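Bondham Food Pantry Moves Packing Line to Color-Coded Bins

Tuesday, December 3, 2019

The Bondham food pantry has changed the way it sorts donated groceries before they are packed for pickup. Orange bins and blue trays now share the sorting tables, with snacks and other packaged goods going into the trays and glass kept apart until it has been checked.

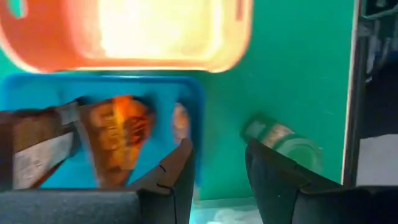

Mimoza Mujić would have preferred deeper trays, saying that the present ones suit pouches and snack bags well enough but that tall boxes tip over when a tray is carried to the shelves. She asked for a second size to be ordered before the spring food drive in May.

The pantry works out of the former Perulberg print shop on Gullari Street. Until this fall, donations were emptied onto one long table and sorted by hand into cardboard cartons. The cartons wore out quickly, and the contents could not be told apart once the flaps were closed. Items were often sorted twice, first at the table and again at the shelf.

Under the new layout, each table handles one delivery at a time. Small packaged food is laid in a blue tray in a single layer, with the label side up where possible. The orange bins take items that need a second look, including packages with a torn seal, a missing date or a label in a language the sorter does not read. Glass bottles and jars stay on the tabletop during the first pass. They are checked for chips around the neck and then wrapped before going into a household box.

Tihomir Grgić, who drew up the layout, said the rule on glass came out of last winter's breakage records. Most of the damage happened when bottles were dropped into cartons on top of other goods, and a single broken bottle usually meant throwing out everything under it.

The trays hold less than the cartons did, so more trips to the shelves are needed. To offset this, the shelving has been moved closer to the tables and the aisle between them widened to let 2 carts pass. Full trays go on the lower shelves. Bins waiting for a second check are kept at waist height by the back door and are to be cleared before closing.

The bins and trays were bought from Perić, a restaurant supply dealer, with part of a $3000 grant from the town. The rest of the grant paid for table covers and a hand truck. The pantry packed 1646 household boxes last year and expects demand to rise over the holidays. The new tables can handle up to 200 boxes a week with the present staff.

Donors are asked to leave food in its original packaging and to hand over glass separately at the door. Opened packages cannot be accepted. Home-canned goods are also turned away under the pantry's existing rules. Drop-off hours are unchanged, and the side entrance remains closed while the ramp is repaired.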